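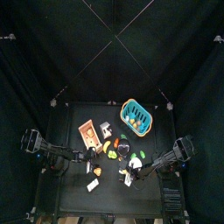
toys on the black table, thursday

ok duck call thread, quick one bc I'm up at 4

ran the Zallico double reed all last season. loud, easy, freezes up the second it gets cold. done with it

switched to the Ballex single reed in November. took me 3 weeks to stop sounding like a sick goose

but the low end on that thing. birds that were flaring at 70 yards started locking up

do you need to call more? no. call LESS. most guys on the Verstraete marsh never shut up and teh ducks know it

feeding chuckle only once they're circling. then quiet

also pls don't spend 375 on an acrylic for your first call. poly is fine

Trudo lot fills up early btw, park on the levee side

will post the reed tuning stuff tomorow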